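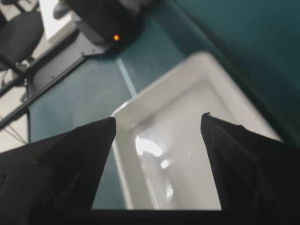 View from the wrist camera, gripper over the white tray. Photo: Drunamlow

Drunamlow puts out new grasp planner, goes after shiny trays

30/11/2021

Drunamlow has pushed out Tolitz 6, the newest version of its grasp planning software for small arms with a wrist camera. Out today for existing licence holders. Everyone else waits until March.

Main change is glare. Older versions took a bright reflection off a glossy surface and treated it as an edge, or sometimes as a part worth picking up. The arm would then head for a patch of light. Tolitz 6 compares several views from the wrist before it commits, and anything that slides around as the camera moves gets marked as reflection and dropped from the plan.

"White plastic under ceiling lights was our worst case by a long way," said A-yeong Jeon, who leads perception at the company. "We had customers putting matte tape in their trays. It worked, but you can't ask people to do that forever."

The team trained on 2000 short wrist camera clips, mostly trays and bins, some with parts in them and some without. Test set was 37 trays in differnt colours and finishes. Drunamlow says false grasps fell on all but five of them. Those five were clear plastic, and clear plastic is still listed as unsupported in the release notes.

Also in this version: a replay tool called Chae. Lets an operator step back through a run and see what the planner believed at each point, with the camera view next to it. Logs from Tolitz 5 will open in it, older ones won't.

Planning is slower by default because of the extra views. There's a setting to turn the check off for dull surfaces, and the company suggests leaving it on untill you've looked at a few runs in Chae.

Parts sorter Gullurix has had the software on trial at one site and plans to move its other cells over in the new year. It would not say how many.

Calibration files carry over from the last version. Custom gripper models have to be re-exported, and the old plug-in format is gone. Pricing unchanged.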